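January, late, kitchen again

Can't sleep so writing. Day started stupid early, boiler man said between 7 and 11, came at ten past 1. Octavio stayed in with me till noon and then had to run for the Ikport bus. He left his scarf. Must remember the scarf.

Boiler is fine for now. The part is coming from Cistine, 564 dollars before labor, and I said yes on the spot like an idiot instead of asking if there was a cheaper one. Mom would have asked. Mom would have had the man sitting down with tea and knocked a hundred off it.

Which is the thing, I guess. 9 months now and I still go to call her when something breaks.
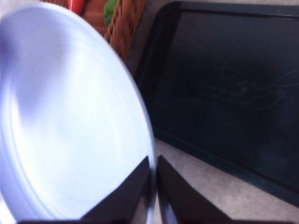
Went over the lunch list for her birthday again tonight. We said we'd do it even without her, everyone at my place, her food. Amirhossein is bringing the rice because he is the only one who gets the crust right and he knows it. I have the stew, the herbs, the yogurt. Octavio says he'll do dessert, which means the Ebrahimi bakery, fine, good. Still fretting about dishes. Do I have enough that match, does it matter, she'd have said it matters. I want the rice on something big and round and pale like that lavender-white plate, with a bit of a lip so the saffron butter doesn't run off onto the cloth. The blue tablecloth then, not the red. Need to iron it.

Called Aunt in Disow after supper. Bad line. She wants to come but the train is 2 changes and her knee is no good, so I said I'd drive up and get her. That's a long day. Didn't tell her that. She cried a bit and then asked what I paid for eggs, and we talked about eggs for ages.

Found the recipe card too – in the back of the phone book of all places. Her writing, half of it rubbed away. "Dried limes, pierce them" and then a smudge and then "not too many!!" How many is too many. Will try four. Amirhossein thinks six but he likes everythng sour.

To do: limes, ironing, call garage re tires before the drive, scarf. Pay the water bill, its been on the fridge since before Christmas.

Past midnight now. Radiator is ticking. Going up.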